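PRESSEMITTEILUNG

Emis vergleicht Greifer und Regler in der simulierten Küche – erste Ergebnisse liegen vor

Skjelbred, im Februar. Emis hat die erste Runde seines Greifervergleichs abgeschlossen. Zwei Greifer, derselbe Arm, derselbe Regler. Gerechnet wurde komplett in der Simulation Pladatlow, echte Hardware folgt später.

Pro Greifer liefen 400 Versuche. Der Zweifingergreifer Nirnska kam auf 94 Prozent erfolgreiche Griffe, der ältere Parallelgreifer lag darunter, vor allem bei flachen und runden Gegenständen. Genaue Zahlen dazu im Anhang, sobald die Auswertung gegengelesen ist.

„Uns ging es um Alltagssachen, nicht um Würfel“, so Projektleiterin Lovisa Lindholm. „Ein Fladenbrot ist flach, ein Kohlkopf rollt weg, eine Sprühflasche hat den Schwerpunkt sonstwo. Da trennt sich das schnell.“
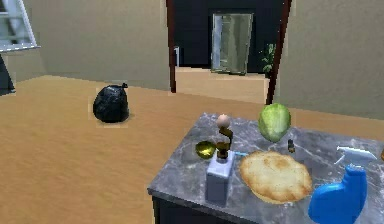 Auch der Regler wurde variiert. Mit Kraftbegrenzung dauert ein Griff etwa 30 Prozent länger, dafür deutlich weniger verschobene Objekte. Ohne Begrenzung schneller, aber gerade bei leichten Flaschen unruhig. Shahzad Ansari, zuständig für die Regelung, empfiehlt für die nächste Runde die begrenzte Variante als Standard. Umschalten bleibt möglich, ein Parameter in der Konfiguration genügt.

Offen ist noch die Kamerafrage. Bisher nur eine feste Ansicht, schräg von oben. Eine zweite Kamera am Handgelenk ist vorbereitet, aber noch nicht kalibriet. Marjorie Cropper übernimmt das, Ergebnisse dann mit Runde 2.

Die Szenen und Versuchsprotokolle gibt Emis auf Anfrage an Hochschulen und Entwicklungspartner weiter. Bitte Verwendungszweck kurz angeben.

Rückfragen von Redaktionen: Jonatan Midtbø, Pressestelle Emis, vormittags am besten ereichbar. Abdruck frei, Beleg erbeten.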